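Print this page | E-mail this page

Speaker notes: Soap at the guest basin
Svenja Ruppert, Wurero housekeeping day, November

Slide 1. Say hello, thank Yuxi Gu for the room booking. Handouts are at the back, 100 copies, so one each please.

Slide 2. Why we looked at soap. The Nomemano rooms were going through shaped bars faster than plain ones and guests left comments about both. Xiuying Du collected the comment cards over the winter, 126 of them. Read out two, the short ones. Don't read the one about the towels.

Slide 3. Leave these up while people find their seats again after the break.

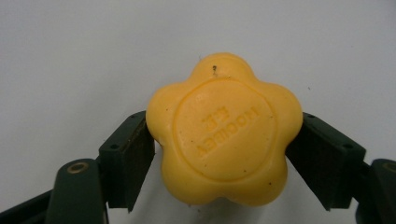
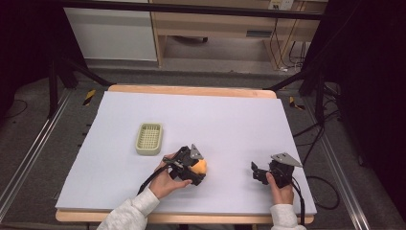
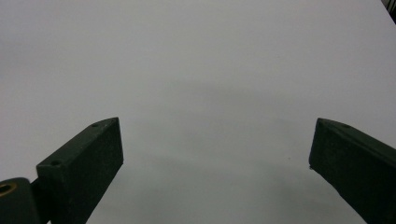
Shaped bars cost us more per room and they don't stack, so storage has to be sorted out before you order. At Nomemano we tried drawers first and the bars picked up marks from each other. Wanting Yao then moved them to small baskets, one layer only. Point to the shallow one with the grid bottom and mention that the openings let crumbs fall through. Then go to the yellow flower: five lobes, raised ring in the middle, lettering pressed in. The lettering goes first with use, the lobes later. Small dark specks like the one near the top lobe are what guests write in about, so check each bar before it goes out. Ask who in the room checks theirs.

Slide 4. Costs. We order 500 at a time from Zosent. Smaller orders are possible but the freight stays the same colour of bar or not.

Slide 5. Leftovers. Yichen Li will take this one if there's time. Otherwise skip to questions, 10 minutes, and finish on the contact slide.

Print this page | E-mail this page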